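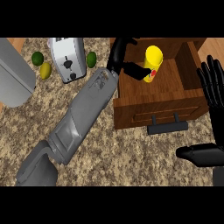
Sorkstead Residents Portal: Kitchen Outlet Faults

Status: Open
Assigned to: Fiona Kinnear

Fri 25 August. Resident in Unit 42 reports that the counter outlets lose power when two appliances run together. The breaker resets normally.

Outlet tester showed correct wiring. Breaker replaced by Cameron Ogilvie; fault returned the same evening.

Load on the circuit is under review. The resident has been asked to use one appliance at a time until the electrician's visit is confirmed.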